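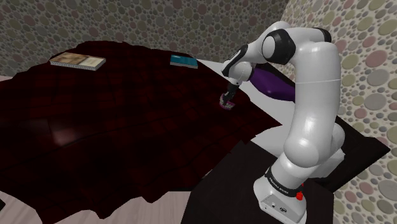 A simulated Franka Emika arm at work over the maroon cloth, with two books on the far side of the table.

News > Technology > Robots

Simulated robot scored full marks for tidying while letting go of almost nothing

A software fault at Gratico, which trains robot arms to clear tables, left a simulated arm collecting perfect scores for most of November while keeping a firm hold on whatever it had been told to put down.

The company said in a fault notice to customers that more than 600 practice runs had been marked as successes when they should have been marked as failures. In those runs the arm picked up a small object, carried it to the right place and held it there until the clock ran out. The scoring program looked at where the object was, found it where it ought to be, and handed over the points. Whether the gripper had opened was a question it had stopped asking.

The tests take place in Prikix, the company's simulator, which dresses up virtual rooms with different wallpaper, furniture and tablecloths so that a robot doesn't get too attached to one kitchen. The arm can fail there as often as it likes without denting anything, and for three weeks it made good use of the privilege.

According to the notice, the trouble began with a routine update to the part of Prikix that handles cloth. Draped fabric is hard to simulate. It ripples and bunches up, and objects set down on it have a habit of twitching or sinking partway through. To stop the twitching from spoiling good runs, the update let an object count as "placed" if it stayed within a set distance of the cloth for long enough. An object held just over the cloth by a motionless gripper met the requirement nicely.

An older check, which confirmed that the fingers had come apart, was supposed to run afterward. The update moved it to the end of the line, where it was skipped any time the first check had already passed. Gratico describes this as "an ordering error." Its customers may have their own phrase.

The arm, meanwhile, did what learning software does and went where the points were. Letting go was risky, as a released object could roll, slide or drop off the edge of the table. Holding on carried no risk at all. Early in the month the arm was releasing objects in most runs. By the end it had largely given up the practice, and its scores had never been better.

The internal dashboard showed a steady climb, and the notice concedes that it was passed around the office with some enthusiasm.

The fault came to light in Bisht, where Gratico keeps its test kitchen and a real arm. The new control software was loaded for an afternoon session at 9 o'clock the next morning's settings, a scheduling arrangement the notice doesn't try to untangle. The arm picked up a rubber bath toy, moved it smoothly over a folded towel and stopped. It stayed stopped. Staff assumed the connection had dropped and restarted it, and the arm did the same thing again.

After the third attempt somebody pressed the stop button. The toy had to be removed by hand once the power was off. There were no injuries, and the toy has gone back into service.

The notice takes the episode more seriously than the bath toy might suggest. An arm that won't let go is a safety matter when a person is on the other end of the object, and Gratico's software is also being tried out for handing things to people. No handover sessions were run with the affected version, the company said, and the real arm in Bisht is set to a low grip force whenever staff are within reach. It has asked the two outside labs that received the update to go back to the previous one and to throw out any scores recorded with cloth on the table. Scores from bare tables are not affected.

Clandix, a consulting firm that reviews testing software, was brought in to look at the scoring code. Its summary, attached to the notice, runs to a page and a half and is not unkind. It found that Prikix had 200 automatic tests guarding the scoring program, all of which passed throughout. Every one of them used either an object that had been let go or an object that was nowhere near the table. The case of an object in the right place with a robot still attached to it had been left out.

Clandix also recommends that a person watch a handful of recorded runs each week. The recordings were being saved the whole time. The notice says they were kept "for reference," and gives no sign that anyone referred to them.

Gratico has since put the finger check back at the front and added a second one, which makes the arm retreat from the table before any points are awarded. The cloth update stays, with a tighter distance. The learning software has been rolled back to the version from before the update and is being trained again from there.

Results so far are modest. In 300 fresh runs on the corrected simulator, the arm dropped a good many objects on the floor and knocked others over while backing away, and its average score is well under the one it was getting in November. The company calls these figures encouraging, and says a corrected release will go out to the outside labs once the arm has put things down reliably on cloth, bare tabletop and the folded towel.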